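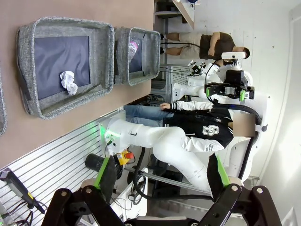
Arms coming to our sort tables, what happens to the sorters?

mids_at_salside
Posted in: Work & Workplace > Warehouse

Typing this on break so sorry for mess. I work returns at the Salside building, day side. Been there six years. We sort small stuff by hand, tip it out on the table, look at it, put it in the right felt bin. Drinks, wrapped things, odds and ends, trash. Not hard but you get quick at it and you get to know what's junk and what isn't.

In February they told us Batska is bringing in arms for the small-item tables. Two per table. There's a trial table going already and a couple of us have been pulled over to it. I did one shift there. Mostly I sat next to the thing. Handed it stuff when it got stuck, fixed the bins when they slid, wrote down what it missed. Lead says no layoffs, "roles will change". There are almost 50 of us on small items so you can see why people are nervous.

What I want to know from anyone who's been thru it:
– does "roles will change" mean anything or is it just something they say
– what should we ask for BEFORE it goes live
– is the sitting-and-watching job as dull as it looked, becuase I about fell asleep
– do they pay you the same for it

Not looking for a robots good / robots bad fight. Just what happened at your place.

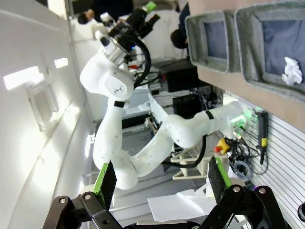
oldbinhand
Reply marked helpful

We got ours a year and a half ago, Plokitz system, different building. No layoffs at ours, that part was true. But when people left they weren't replaced, so count that however you want.

The job really does change. At the start you're babysitting. On our first full shift the table did 568 items and a person had to step in on 193 of them. I know because I was the one with the clipboard. Crumpled stuff was the worst. A balled up tissue, a bag, anything see-through. Boxes and cans went better for us. It got better over the months but you still need someone who knows the goods.

Stuff to get settled before it goes live, in writing if you can:

1. Pay grade. Ours tried calling it "attendant" which was a lower grade than sorter. Took us a while to get that fixed. Ask what the job title is and what line it's on.

2. Who can hit the stop. Should be anyone at the table, no asking first, no write-up after. Red button on the yellow box, know where it is from your chair and from the other side too. Ask to practice the restart.

3. Rotation. We do 40 minutes at the arm then swap to hand sorting. Yes it's as dull as it looked. Past that you stop seeing things.

4. Whose number the misses go on. If the arm drops something in the wrong bin and you didn't catch it, is that your error rate? Ours was, for a while. Big argument.

5. Training that isn't just the lead reading a slide. Two of ours got sent on the proper Plokitz course and they're techs now, better money. Ask how they pick who goes. First time around it was whoever happened to be standing there.

Also get them to let sorters set the bin order. The setup people had ours big to small and it made no sense for what comes in most. We moved them ourselfs the second week.

nightshift_pallet

they'll say no layoffs and then cut the hours. thats what Kashindye did. same thing everywhere. start looking now

tapeandlabels

Bit unfair above, I was at Kashindye too and the hours got cut before the arms came, it was the contract. Hours did not come back after though, so I get the feeling.

For me the surprising part was the quiet. Before it was four of us around a table talking all day. Then it was me, a chair, and two arms, with somebody way across the room. Nothing to do with pay but it's what made people quit at ours, way more than the money. So ask about seating! Sounds silly. We asked for two people per table and they said it wasn't needed, then they tried it and kept it – fewer missed stops, I think, plus someone to cover when you need the bathroom.

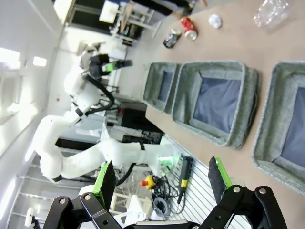
Other thing I'd push on is writing stuff down. Keep your own list of what it can't handle, with the time of day. When the weekly meeting comes and they say it's going great you have something in your hand. Half our list got fixed in a month. The rest they shrugged at, but then at least it was on record that people were still doing those by hand, and that helped when they wanted to cut a spot.

And ask for the cables to be tidied before you're expected to reach past them all shift. Took three tickets at ours.

mids_at_salside

Thanks, this is a lot more than we got from the meeting. Taking the pay grade one and the misses one to the lead tomorrow. Didn't even think about who gets the error. Two to a table too, we had someone else around on the trial but no one said if that stays. Will come back and say what they answer, break's over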